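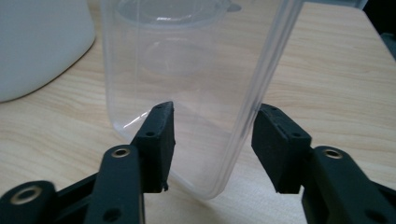
Clear container on a wooden tabletop.

Section 8: Hooking up the soundbar

I wrote this part after setting up my own Dalgleish soundbar, so it follows the order I wish I'd used the first time!

1. Turn off the TV and unplug it.
2. Find the HDMI port marked eARC (on mine it's the one closest to the power cord) and push the cable in until it stops.
3. Run the other end to HDMI OUT on the bar. I mixed up IN and OUT twice, so check the label.
4. Plug everything back in, then go to Settings > Sound > Output and pick External Speaker.
5. Set the volume to 14 and play something with a lot of talking.

Note: If voices lag behind the picture, open Audio Delay and go up in small steps. I ended up at 35, but my friend Yuxi Cao left hers at zero and it's fine.

Caution: Don't set the bar on top of the TV or block the vents in back. Wall mounting is in the next section.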